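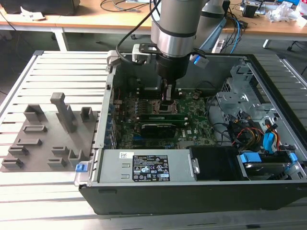 Memory swap trials on the bench, with the spare parts plate on the left

I've been promising a proper write-up of the gripper comparison since December, and I finally have enough runs to say something useful. It's been brilliant fun, so forgive the length.

The job is memory modules. Pick one up from the printed plate, carry it over to an old desktop tower lying on its side, line it up with the slot and push. A person does it without thinking. For an arm with two fingers it's about the nastiest little task I know, and I've grown very fond of it.

I tried two sets of fingers. The first were the Reltside ones that came with the gripper, broad and rubbery and very forgiving. The second were a slim pair from Coman, with much less width at the tip. Same arm, same wrist, same controller, same tired operator. I did 53 runs with each, all the way from pick to push, and wrote down where each one went wrong.

The broad fingers won the picking by miles, which I hadn't expected. A circuit board standing on its edge wants to tip as soon as you touch one side before the other, and the soft pads soaked up that first touch nicely. With the slim pair I had to slow the last bit of the approach right down, and even then I'd sometimes see the board lean over in its holder and have to back off.

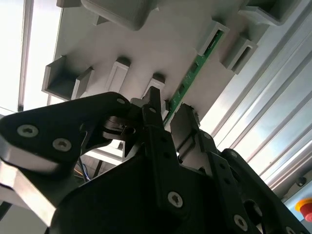 What rescued the slim pair was closing in two stages. I bring them in until they're only just clear of the board, stop, shift the wrist sideways until the gap looks even, and then close the rest of the way at a crawl. It adds a second or two to each pick. I dropped 18 boards before I put that in and three after, so I'll happily pay for it. The broad fingers got a little better with the same trick, though they never needed it as badly.

Then comes the tower, and everything turns round. Inside a case there's no room for soft and broad. The fingers have to come down past whatever happens to be next door, and the Reltside pair kept bumping things (mostly cables, once a heatsink, sorry heatsink). The Coman pair slid in beautifully. I caught myself grinning at the screen at half past eleven at night, watching it go in first time, then go in again.

The pushing is still my weak spot. Seating a module takes more force than you'd think, and it needs to go in straight. If one end goes down first the whole thing jams, and the arm will carry on leaning on it quite cheerfully until the force limit trips. I've set the limit low for now and let the arm rock very slightly from end to end as it presses. It looks a bit silly and works rather well.

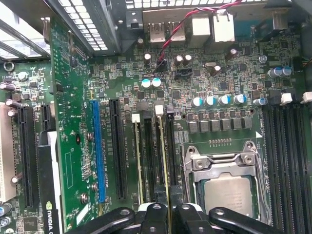 Cameras deserve their own post, but I can't leave them out altogether. I went back and forth between trusting the fixed view and trusting the one on the wrist, and for slot work the wrist wins easily. On the workstation board there are memory slots on both sides of the processor, and from straight above you can see the white latches at their top ends, which make lovely landmarks. They stand out against all that dark green and black, so I've started lining up on them first and working down from there. The catch is that my own fingers poke into the bottom of the picture and hide the lower part of what I'm aiming at. A longer bracket might help. So might tilting the camera, but I'd have to calibrate again, and I've done that 15 times this month already.

I keep the fixed view for the long moves between plate and case, where it's much easier to judge how close the wrist is to the metalwork.

I also swapped controllers halfway through, from the old Plamanby box to a Sternberg one. The difference in small movements is huge! The old one had a tiny shudder whenever it changed direction, which I'd learned to live with, and now I can't believe I did. Both sets of fingers had their runs on the new box, so the numbers above are fair.

Next up I want to print a tip that's slim at the end and soft on the inside face, probably with a thin strip of something grippy glued in. If anyone has found a glue that stays put on printed plastic after a couple of thousand squeezes, please leave a comment. Mine gives up well before 2,000 and then the pad goes wandering off into the power cables.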